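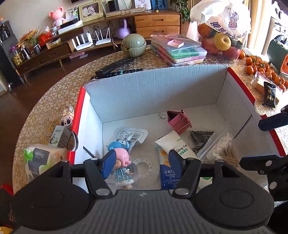

Do you need to calibrate the gripper again every time you swap the fingertips? Only if the new tips are a different thickness from the old ones, and even then it takes a few minutes.

Setting up and comparing fingertips on the hand-held gripper
Dorothy Tapley
30 Sep 2026

I wrote the first version of this section in April, when we only had the Skaltia tips, and it has been patched so many times since that I've started again from a clean page. It covers fitting the tips, zeroing the jaws, and the little box trial I use to decide which tips stay on. If you've come straight here without charging the handle, go back to section 2 first, I'll wait.

You'll need the gripper, both sets of tips (Skaltia and Ritchie), the small cross-head screwdriver from the kit, a soft cloth and a shallow open box with a mixture of household bits in it. Mine is white cardboard with red edges and it lives on whichever table has space. A small figurine, a binder clip, a tube of gel and a packet of biscuits make a very decent test set, because they all want picking up differently.

Fitting the tips

1. Switch the handle off and wait for the light to go out.

2. Open the jaws fully by hand. They should move freely with a bit of drag towards the end (the drag is normal, please don't oil it).

3. Pull the old tips straight off. If one is stubborn, warm it in your hand for a minute. I've seen people go at them with pliers and it never ends well for the rubber.

4. Wipe the bare finger ends with the dry cloth.

5. Push the new tips on until you feel them seat. Left and right are marked inside on the Ritchie set. The Skaltia ones are the same both sides, so put them on however you like!

6. Close the jaws slowly and look at where the tips meet. You want them touching along the whole edge. If they only touch at the point, one of them isn't all the way on.

CAUTION: Keep your own fingers out of the jaws once the handle is back on. It isn't strong enough to do real harm but it does pinch, and I say that from experience.

Zeroing the jaws

7. Switch on and start the Plalau logger on the laptop. Wait for the width reading to stop wandering.

8. Close the jaws completely and press Set Closed.

9. Open them completely and press Set Open. On our unit the raw reading at full open is 995. Yours will be a bit different, and what matters is that it comes back to the same number each time you open up.

10. Open and close three times, watching the reading. If it creeps, the tips are probably shifting, so go back to step 5.

NOTE: If the raw number drops below 700 at full open, something is stopping the jaws. Nine times out of ten it's a tip pushed on at an angle. The tenth time it's a screw working loose in the arm, and that one goes back to Udton for repair - don't tighten it yourself, the linkage is fussy.

The box trial

This is the part I enjoy. The idea is to give both sets of tips the same jobs in the same order and see which one makes you swear less.

11. Lay out the box with the objects apart from each other. Leave the ordinary clutter around it on the table where it is. A tidy background makes everything look easier than it will be later on.

12. Start a recording and hold the gripper over the box with the jaws open, so that your first object sits between the two tips in the wrist camera view.

13. Lower straight down, close gently, lift a hand's width, put it back. Don't hurry the putting back! Half of what I learn about a fingertip comes from how it lets go.

14. Do every object once, then go round again from the other side of the table. The handle is wide and it does bump the walls of the box when you come in low, so get used to that before you blame the tips.

15. Stop the recording, swap the tips, zero again (steps 7 to 10) and repeat.

I do 70 lifts for each set, spread over a couple of sessions because my wrist gets grumpy. In the last comparison the Skaltia tips dropped 17 and the Ritchie tips dropped nearly twice that, mostly on thin flat things like packets and bags. On round-headed or knobbly objects I couldn't tell them apart. The Ritchie set is softer though, and I'd still pick it for anything with a delicate finish, or anything belonging to somebody who'd mind.

NOTE: Clear plastic is awkward to judge through the wrist camera, whichever tips you use. Zip bags and see-through parts can fool you into closing early. Tilt the gripper a touch and look for the edge or the shine on it before you go down.

CAUTION: Don't use anything wet or leaking in the box. Gel or syrup on the rubber changes the grip straight away and your two runs won't compare. If it happens, wipe the tips, let them dry off properly and begin that set again from the first object.

16. When you've finished, save both recordings with the name of the tips in the title. Leave the jaws slightly open for storage, as the rubber takes a dent if it's left squeezed shut, and pop the spare tips back in their bag. Replacement sets come in pairs and the order form is at the back with the battery details.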